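3.2 Meal timing and squat volume in trained lifters 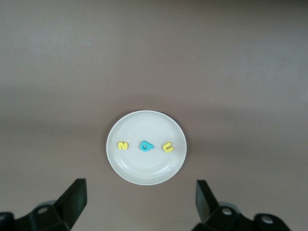
Figure 3. White plate on a tabletop. Photo: K. Sekiguchi.

Lifters in the Kamata group ate a fixed meal of 900 kcal before each evening session; the Elerley group trained on their usual diet. Both groups followed the same squat program, set by the second author. Loads were based on a one-repetition maximum tested in March, before the first training block.

Session volume was taken as sets times repetitions times load. Of 623 logged sessions, 203 were left out of the analysis due to missing bar loads or a changed exercise order. Most of the missing loads came from warm-up sets, which Kuroda and Yagi also found hard to recover from paper logs.

Mean volume did not differ between groups in the first block. In the second block the Kamata group completed more repetitions in the final set, but the difference was small and fell within the day-to-day spread of the same lifters. Rated effort followed a similar pattern. Body mass was entered as a covariate in both models and did not change the direction of either result.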